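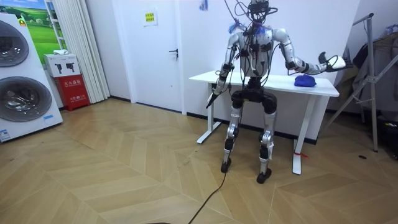 The laundry room: stacked front-loading machines and the white folding table.

Laundry and linen assistant, part-time
Lorov Guest Rooms

We are looking for a laundry assistant to join our housekeeping team from August. The post is for 20 hours a week, worked over 4 mornings, with a first contract of 15 weeks. It may be extended into the winter season.

You will report to Joelle Nassar, head of housekeeping.

What the work involves

Sorting cloths, towels and bed linen as they come down from the rooms. Loading and emptying the two machines. Folding at the table and stacking by size for the trolleys. Checking for stains and worn hems and putting damaged pieces to one side for mending. Keeping the floor swept and the table wiped.

We have 14 rooms, so changeover days are busy. The remaining mornings are mostly towels and kitchen cloths.

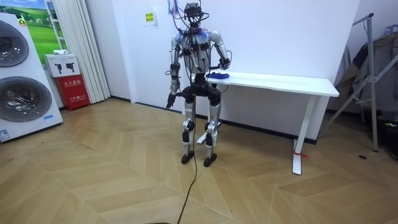 The folding table, with a blue cloth on top.

What we ask for

No formal qualifications are needed. Experience in a hotel, care home or launderette is useful. You should be comfortable standing for most of a shift and able to lift a full basket. Folding is done to our own pattern and Ivone Rocha will teach it in your first week. Basic spoken English is enough.

What we offer

Paid training, a meal on each working day and a set rota given out a month ahead. Tunics are supplied; please bring your own flat, closed shoes.

How to apply

Send a short letter and the name of one previous employer to Agathe Chevalier at the Lorov office, or hand them in at reception. Please say which mornings you cannot work. The closing date is Thursday, July 9, 2020. Interviews will be held on site and include a short folding trial.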